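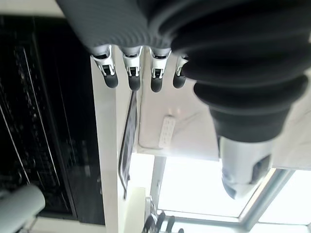

Rusden Robotics Club — Hands and Grippers Group

October was for me the month of hands. I spent most of my evenings at the club comparing the four-fingered hand with our old two-jaw gripper, the Fahy, and I promised to write down what I learned before I forget it.

First, the wrist camera. On the Fahy I was used to a clean view: two jaws, the object between them, nothing else. With the hand it is different. The black bellows fills a big part of the picture on the right, and the fourth finger is partly hidden by it. The window behind makes it worse, everything on that side goes white. I tried to lower the exposure in Civwood (our controller software), but then the shelving on the left, which is already black, becomes one dark block and the tracker finds nothing to hold on to. In the end I left the exposure on automatic and drew a mask over the bellows. It is not elegant, but the tracker stopped following the folds as if they were an object.

Then the grasping. I made 100 tries with each gripper, always the same set of kitchen objects: a cup, a sponge, a cardboard box, a small bottle. The hand succeeded 78 times. The Fahy did better on the box and the bottle, and I admit I was a little disappointed. But with the sponge and the cup the hand was much more comfortable to use. I did not need to align it so exactly, because the rubbery fingertips forgive a few millimeters of error. With the Fahy I had to approach the cup from one direction only, and I lost much time on that.

What I still don't like is the closing order. Civwood sends the command to the fingers one after another, and with light objects the first finger pushes the thing away before the others arrive. I wrote a small script which waits and sends all the commands in one packet. It helps — but sometimes a packet is lost and then one finger stays open. In the log I found 944 warnings from one evening, almost all of them the same timeout. If somebody has used the Ostotora driver with this kind of hand, please write to me. I read that it can handle 1,000 messages per second, but I don't know if this is with four fingers or with one.

For the next weeks I will keep the hand on the arm and move the table, so the window is behind the camera. I also want to repeat the bottle tries with a slower approach. The old gripper is in the drawer with its cable, if another member needs it.

Filed under: Grippers, Wrist cameras, Workshop notes

© Rusden Robotics Club | Contact | Back to top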